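9 min read

Search this site Enter keywords Go

3.2 Hanging height and viewing distance

Each test room was surveyed before any participant entered it. Hanging height was taken from the floor to the lower edge of the frame, and the usable viewing distance was measured at right angles to the wall. In the Toltport rooms the median viewing distance was 900 mm, well short of the distance at which visitors to the Turano gallery chose to stand. Corridors and narrow living rooms therefore place most viewers beside a picture, and the painted surface is seen at a slant for much of the time.

Dark landscapes are the most sensitive to this effect. Where the tonal range is compressed into greens, browns and blacks, small figures in the middle ground are easily lost, and viewers depend on the lighter parts of the sky to find the horizon. Stacked hanging, with one work above another, adds a second constraint, as the upper work is usually seen from below as well as from the side. Figure 4 gives a rendered interior with two pictures on one wall.

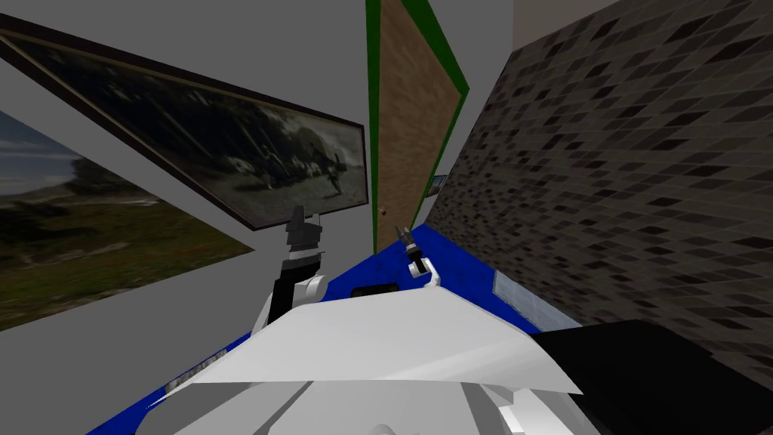
Figure 4. Rendered interior with two large pictures on the left wall; the upper is a dark landscape in a dark brown frame with a thin tan inner line.

Responses were collected with the recall sheet developed by Pei-shan Yu for the Mendonça survey. Participants viewed a landscape for 30 seconds and then listed every element they could remember. A total of 556 sheets were complete enough to score. Sheets that named only the frame or the wall color were kept in the sample and given a score of zero.

Recall of figures fell as the viewing angle moved away from the perpendicular. Recall of sky and large trees changed little. The Brutivside rooms, which were surveyed in May with the blinds open, showed the same ordering but lower scores overall. Glare on varnished surfaces may account for part of the difference, and it is treated separately in Section 3.3.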